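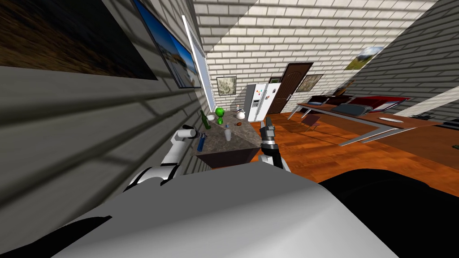
Kitchen and dining area with island, rendered view.

Home Flooring Underlay Trims Adhesives Samples Contact

Larnholm 3 Cork and Rubber Underlay

Larnholm 3 is a roll underlay for floating floors. It goes between the subfloor and the finished boards and is made from cork granules and recycled rubber, bound together and cut to a thickness of 3 mm. It is meant for kitchens, dining rooms, hallways and other rooms where people walk a lot and where chairs get dragged in and out.

One roll covers 150 square feet. Part rolls are not sold, but unopened rolls can be returned.

What it does

The cork cushions the boards and the rubber gives the layer its weight. Together they cut down the hollow clicking sound that floating floors make over concrete, and they soften footsteps for anyone living below. In open-plan rooms, where a hard kitchen floor runs straight into the dining space, most of the noise you notice is chair legs and dropped cutlery. Underlay helps with both, but it will not do the job of felt pads. Put those on the chairs as well.

It also evens out small surface marks such as trowel lines and old adhesive ridges. It will not level a floor. If there are dips or high spots, deal with those first, using Trisetti leveling compound or something similar, and let the compound cure for the full time printed on the bag.

Suitable floors

Laminate, engineered wood and click-fit bamboo can all be laid over Larnholm 3. Check the board maker's instructions before you order. Some click vinyl is too flexible for any soft layer under it, and some boards come with a pad already attached. Do not put a second pad under those.

It can be used on concrete, plywood and old tile that is firmly stuck down. Do not lay it over carpet.

Moisture

Larnholm 3 is not a vapor barrier. On concrete, and on any ground floor, lay polyethylene sheet first with the joints overlapped and taped. A new slab has to be dry before any of this starts. We sell the Drosgate damp-proof sheet and the matching tape, but any sheet that meets your board maker's requirements will do.

Kitchen islands and heavy units

Floating floors need to move a little with the seasons. A fixed island or a run of base cabinets should stand on the subfloor, with the boards and underlay cut around it and the gap covered by trim. Clamping a floating floor under a fixed unit is the most common cause of the joint problems we hear about.

Freestanding pieces are different. A loaded freestanding unit of up to 800 pounds can stand on the finished floor if the weight is spread over wide feet or a plinth. Narrow metal legs need cups under them.

Fitting

Unroll the underlay in the room where it will be used and leave it flat overnight. Lay it with the printed side down and butt the edges together - do not overlap them. Tape the seams. Keep the underlay tight to the wall and leave the expansion gap in the boards only.

Cut from the back with a sharp utility knife and a straightedge. The rubber dulls blades quickly, so have spares on hand. Run the rolls at right angles to the direction of the boards where the room allows it.

New rolls have a rubber smell. Open a window while you work and it will fade once the boards are down.

Specifications

Thickness: 3 mm
Coverage per roll: 150 square feet
Material: cork granules, recycled rubber, polyurethane binder
Underfloor heating: suitable for low-temperature water systems, not for electric mats
Guarantee: 5 years when fitted as described

Ordering and delivery

Measure the room, add a little for waste and round up to the next full roll. Orders placed before noon on Wednesday go out on that week's truck from our Villanueva warehouse. The rolls are heavy and delivery is to the curb, so arrange a second pair of hands if there are stairs.

Free samples are palm-sized and come with a fitting sheet. Color varies between batches.

Share 5 Comments 3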